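**Tulville Women's Basketball Development Program: Progress Report**

Prepared for the Kandasamy Foundation
February 18, 2020

This report covers the first half of the funded season. It follows the headings set out in the funding agreement.

**Participation**

Registrations closed with 70 players across the under-16, under-18 and open divisions. The open division fields two teams, Tulville and Gurnard, which share a training squad on Wuma Road until the grading round in May. Attendance at training has held steady in the two junior divisions. It has been lower in the open division, where shift work remains the main difficulty, and a later session has been added on a trial basis.

**Competition**

The under-18 side has played 18 games and won 11. Its defensive record is the best in the division, although turnovers in the final quarter cost the team both fixtures against Gurnard Heights. The under-16 side was regraded after the opening rounds and has been more competitive at the lower level. Duyên Trịnh was selected for the regional squad as a guard and will attend its camp during the mid-season break. 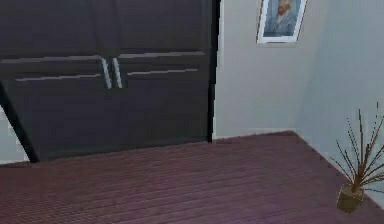 Equipment spending is within budget. The match balls, training bibs and first-aid supplies approved under Schedule B have been purchased, and a replacement scoreboard console is on order. Secure storage at the stadium is still to be settled, and the program is seeking a lockable unit for the courtside room. A quote will be forwarded once the internal shelf depth has been confirmed against the size of the ball bags.

**Coaching and officiating**

Deepika Bhat was appointed head coach of the junior divisions and has completed her Level 2 accreditation. Two assistant coaches are working towards Level 1. The officiating course was postponed when the presenter became unavailable, and the unspent course fee of $300 is being held for the new date.

**Matters for the Foundation**

Approval is sought to carry the officiating fee into the second half of the season. The program also asks that the reporting date for the final instalment be moved to follow the grading round, so that team placements can be included in the acquittal.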